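Progress report, Trelent gripper kit evaluation
To: Wanda Sorensen, Holloway Fund
From: Vaughn Tran, Lullmont workshop
06/09/2020

Wanda — sorry this is short on polish, wanted it with you before your budget meeting. Numbers first, then the rest.

Where we are

Kit arrived in March as planned. Two weeks lost to the power supply (wrong plug, then the right plug with the wrong voltage, Trelent swapped it free). Arm mounted, both cameras running, Gumum control software installed on the old desktop. Spent so far: 700 dollars of the accessories line, mostly cables, clamps and a second set of finger tips. The main kit invoice is paid and filed.

Of the 23 tasks in the test plan, 17 have been tried at least once. The remaining ones all need the force sensor, see below.

What we set out to check

Same three questions as in the proposal. Can a person with no robotics training set the thing up from the booklet. Does it handle ordinary small items on an ordinary table. Is it worth the price for a place like ours, or for the other workshops Holloway supports.

Setup

Mixed. Mechanical part is good, bolts labelled by bag, drawings clear. Took one afternoon. Software is where it drags. Installer asks for things the booklet doesn't mention until page 20, and the camera pairing screen times out with no message. Wrote to Trelent twice. Second reply was useful: pair the wrist camera first, fixed camera after, then restart. Works every time since then. Should be on page one.

Calibration takes longer than advertised. Fine once you know the order. I've typed up our own one-page version and will send it seperately.

Table tasks

Most of the hours went here. Tasks are small on purpose — mug, spoon, wooden blocks, tube. Everyday stuff, light-colored table, no special fixtures. Views from both cameras:

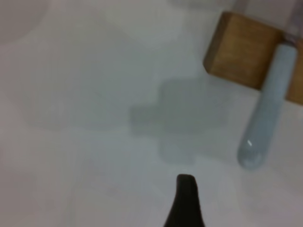
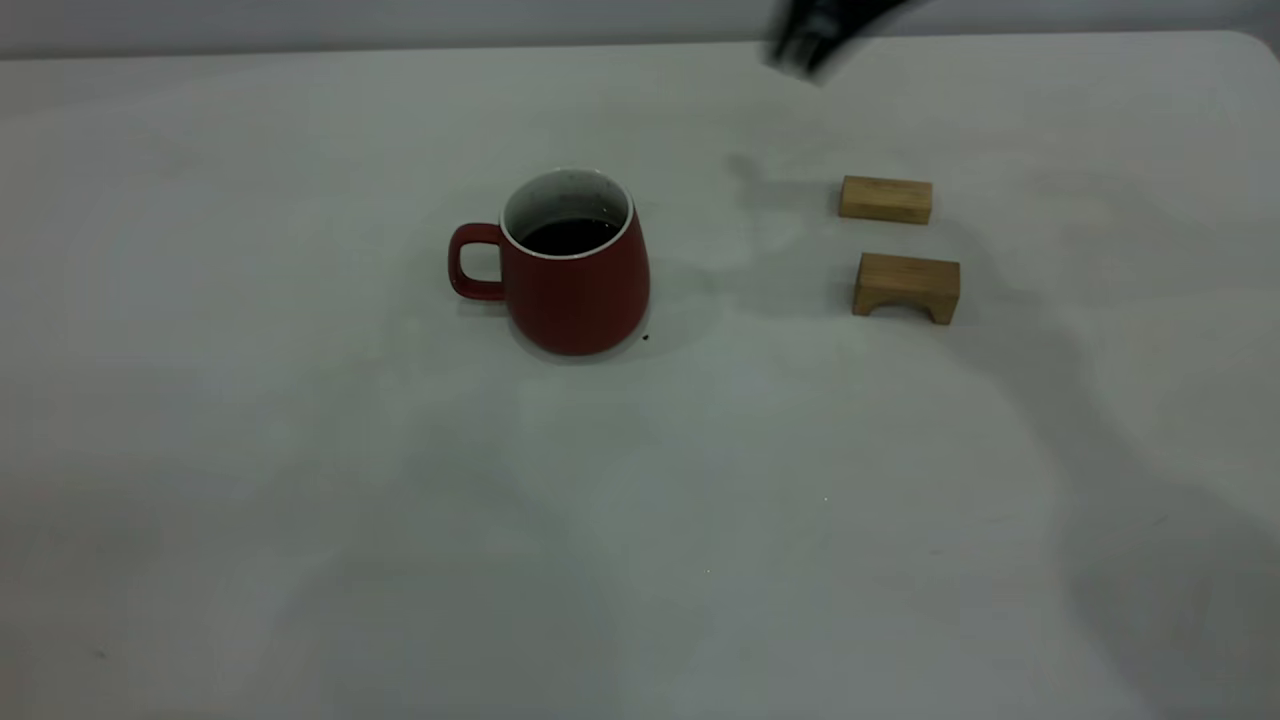
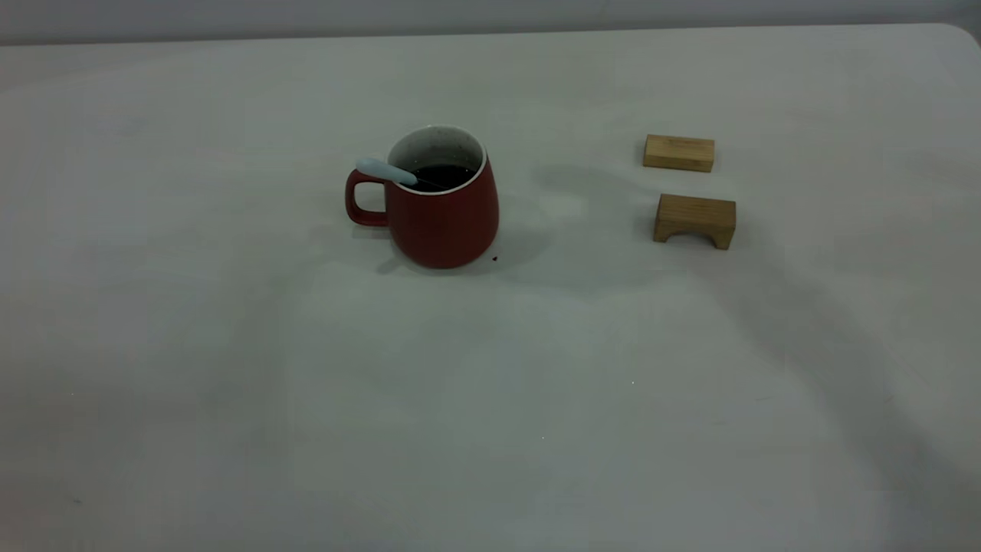
Findings so far

Blocks. Plain rectangular block is the easy one, good grip from above, sets down flat. The arch block is pickier. Approach from the side and the fingers want to slide into the cutout. From above it's ok. Trelent's default grasp picks the side approach about half the time, we now overide it.

Mug. We've stayed away from lifting it full. Current tasks only work near it: reach past, place things beside it, keep clear of the handle. Path planner gives it a wide berth, maybe too wide, adds seconds to each run. There's a clearance setting but it's buried.

Spoon. Hardest of the lot. Putting it in the mug needs the fingers to let go high enough to miss the rim and low enough that it doesn't tip out. Operators did better steering by hand with the controller than with the saved routine. Not ready to call this one.

Tube. Narrow, round and smooth, so finger tips matter. Standard tips slip. The softer set does better but wears, small nick in one already. Will ask what replacements cost.

Cameras. Wrist view is soft up close. You can tell a block from a tube fine, fine detail no. Gripper's own shadow also lands right in the working area in that view and the auto-detect sometimes boxes the shadow as an object. Fixed view is much better for checking layout before and after a run. I would not buy the kit without the fixed camera, and it's sold as an extra. Worth knowing for the other sites.

Lighting. Pale table plus overhead lights gives patchy shadows. Tried a darker mat for one session, detection improved, but then the mat crept under the arm base. Back to the bare table until we find something that stays put.

Support from the supplier

Trelent answer within a couple days. Polite, sometimes copy-paste. The Gumum people are quicker but keep telling us to update, and the last update wiped our saved positions. Now backing those up by hand after each session. They say a fix is coming, no date given.

Problems and delays

Force sensor is back-ordered. Was promised with the kit. Without it the remaining tasks can't be run, they all depend on knowing how hard the fingers press. Trelent have offered a partial refund or a loan unit. I'd take the loan, let me know if you disagree, need to answer them soon.

Emergency stop button works but the cable is too short to reach the operator's chair. Extension ordered, out of the accessories line. Until it comes we run with a second person standing at the button, so fewer sessions than planned.

Budget

No overspend. If finger tips turn out to be a regular cost I'll want to move a bit from travel to consumables. Haven't used any travel anyway.

Next steps

Loan sensor in, extension cable in.
Finish the remaining tasks in the plan.
Repeat the spoon and tube tasks with fresh soft tips, same operator both times.
Get written prices from Trelent for tips, fixed camera and the support plan past year one.
Draft recomendation to you after that.

Early opinion, not for the board yet: decent hardware, the software needs another year. I'd lean toward one more kit at a second site over a bulk order. Could change once the sensor tasks are done.

Need from you: yes or no on the loan unit, and whether the other sites want our setup sheet now or with the final report.

Vaughn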